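Wirnon Hand Grippers (pair) with Rullport recording kit

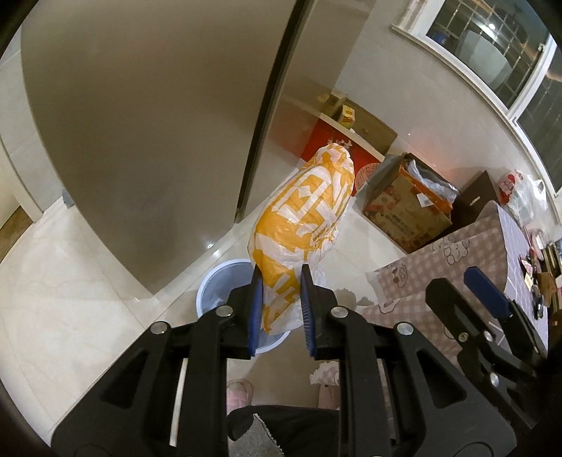 Jaws closed on the lower end of a stuffed plastic bag, second gripper open at right.

Read this before you order. We sell the Wirnon pair and we use it ourselves, and we don't think the case for hand-held demonstration data is as settled as most product pages make it sound.

The claim goes like this. You hold a gripper in each hand, do chores in a real home, and the recordings train a robot arm that carries the same jaws. No teleoperation rig and no robot on site. You collect more data in more places for less money. The last part is true. Whether the policy you get out of it is worth having depends on things the hardware can't fix.

What we measured

Anouk Geerts ran our in-house test in April. She had 1,913 recorded demonstrations from 13 homes, all tidying and bagging tasks, and trained one policy on the full set. On rigid boxes and cartons it did well enough that we'd show it to a customer. On bags it was poor. A stuffed bag changes shape when you squeeze it, and a person makes up for that with the wrist before noticing they've done it. The arm copied the wrist motion at the wrong time and lost the bag.

She then dropped 7 of the homes, the ones with the messiest tracking, and trained again. Bag results got slightly better and box results didn't move. You can read that as "clean data beats more data" if you like. We read it as one test, on one arm, with one person scoring the trials. We have not repeated it on a second arm.

What the grippers do well

The jaws are narrow at the tips and padded on the inner faces. They get a decent hold on crumpled plastic, and the closing motion is smooth. The pads wear. Plan on replacing them, and don't mix old and new pads in one dataset, as we did the first time.

Two-handed work is possible but slower than bare hands. People tend to park the second gripper off to one side and forget about it. If your task needs both, tell your collectors so and check the recordings the same day.

What they don't do

No force sensing. You get jaw width and pose, and that's all. Anyone who says you can recover grip force from jaw width on a soft object should be asked for their numbers.

Tracking is poor near mirrors and shiny cabinet fronts. The Plarnska software flags bad segments, but it misses slow drift. We found drift in recordings it had passed as clean.

Arm mount

The Visser adapter puts the same jaws on the arm. Check the alignment with the gauge every time you remount. Small errors here look exactly like a bad policy, and you can lose a week to it.

In the box

Left and right gripper
One set of spare pads
Rullport recorder with cable
Alignment gauge
Visser adapter plate (arm not included)

Orders ship in 7 working days. Returns are accepted if the pads are unused. Raw trial scores from the April test are available on request, including the failed runs.

Page last revised 12 June 2018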